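Jorkell Build Guide
Home | Parts | Build | Set-up | Downloads | Forum
Print this page | E-mail this page
Revised 10/18/21

Section 6. First Power-Up and Cloth Handling

Do this section after both arms are bolted on and the Vomo controller has passed its self-test. Allow an evening. If you are building in a shared workshop, tell the other people in the room before you turn on motor power.

6.1 Placing the robot

1. Pick a spot with a level floor. Thin carpet is fine. Deep rugs let the feet rock.
2. Stand the robot with its feet a short distance apart and lock the leg joints.
3. Keep people and pets 600 mm outside the full reach of both arms.
4. Run the power and network cables behind the robot and leave enough slack for a full turn of the shoulder.
5. Set the speed limit in the Lins panel to 27 percent. Leave it there for the whole section.

CAUTION: Keep the stop button in your hand whenever motor power is on. A dropped arm can pinch fingers at the elbow.

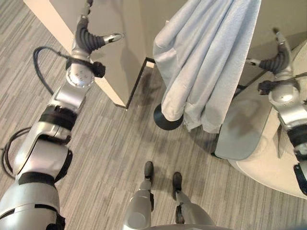 6.2 Homing the arms

1. Turn on motor power. The brakes click once per joint.
2. Home the left arm first, then the right. Never home both together.
3. Check that each wrist stops level. If one sits low, loosen the clamp, turn the housing by hand and tighten again.
4. Move each arm slowly through its range and watch the cables. Anything that pulls tight needs re-routing now.

NOTE: The arms may drift a little in the first few minutes. Let them warm up for 300 seconds and home again before you save the zero positions.

6.3 Picking up cloth

Use a dry piece of cloth with some body to it. Thin sheets slide out and tell you very little.

1. Lay the cloth on a flat surface and push up a loose ridge with your hand.
2. Lower the gripper over the ridge until the fingertips touch.
3. Close at the lowest force setting. Raise the force one step at a time until the cloth holds.
4. Lift 125 mm, wait, and lower again.
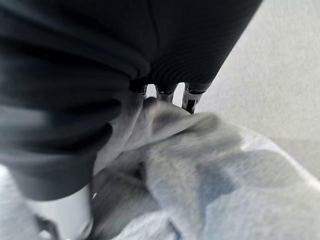 Grip force is the setting most builders get wrong. Too much of it wears the tips and strains the finger cables — and it doesn't pick up cloth any better. What you want is a good fold, with the fabric bunched into a raised ridge against the underside of the gripper, as with the gray cloth here. If the fingers close on a single flat layer, open them and start over from step 1.

6.4 Checking the fingers

1. Raise the arm clear of everything and point the fingers at the floor.
2. Open and close the hand more than 27 times.
3. Look for a finger that lags behind the others. Adjust its cable with the Grollar key, a quarter turn at a time.
4. Wipe lint from the joints before you power down.
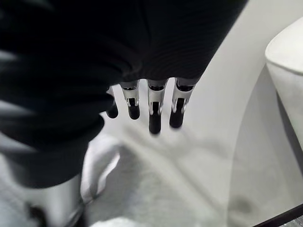 Fig. 6-3. Fingers pointing down, black tips clear of the floor.

Save the profile in the Lins panel and go on to Section 7.

< Previous | Contents | Next >
Comments (27) | Share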